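Zunthorpe Skin and Aesthetics Clinic
Clinical practice meeting, November
Minutes

Present: Heino Navickas (chair), Bohdan Semeniuk, Yoga Latuheru, Ivan Dmytriv (minutes)
Apologies: Kjell Bråten

1. Minutes of the last meeting
Agreed as a correct record. The action on spare handpiece tips was carried over to item 3.

2. Laser hair removal: patch test interval
BS reported that the booking system still allows a first full session to be booked on the same day as the patch test. The written protocol requires a gap of at least seven days. YL noted that the online form and the desk form use different wording, and that the desk form is the older of the two. It was agreed that the desk form be withdrawn and that the system block same-day bookings for new patients. Existing patients who change treatment area will also need a new patch test — this was already in the protocol but was not being applied at the Fedoruk Road rooms.
Action: BS to amend booking rules. YL to withdraw desk form.

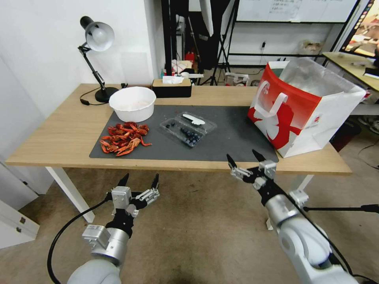 Equipment and supplies

3. Hernero laser, room two
The pulse counter was read at 984 in the current service log, against 414 at the previous reading. HN asked that readings be taken at the close of each clinic and initialled. The spare handpiece tips have been ordered from Skovov. Delivery may take up to 50 days, and tips are to be moved between rooms only with an entry in the log.
Action: ID to add a column for initials to the log sheet.

4. Cooling gel
Two brands are in use. YL prefers the thicker gel for the lower leg, as it stays in place. BS had no preference. Agreed to finish existing stock of both and then order the thicker gel only.

5. Aftercare leaflet
The draft circulated by KB was discussed in his absence. The advice on sun exposure was accepted. The paragraph on shaving between sessions was thought unclear and is to be rewritten. Print run set at 70 copies, with a further run once the wording has settled.
Action: KB to revise paragraph four and recirculate.

6. Any other business
HN reminded staff that protective eyewear must be wiped down and returned to the labelled case in the room it came from.
The start time of the next meeting was moved to 5.15 pm at the request of YL.

The meeting closed at 6.40 pm.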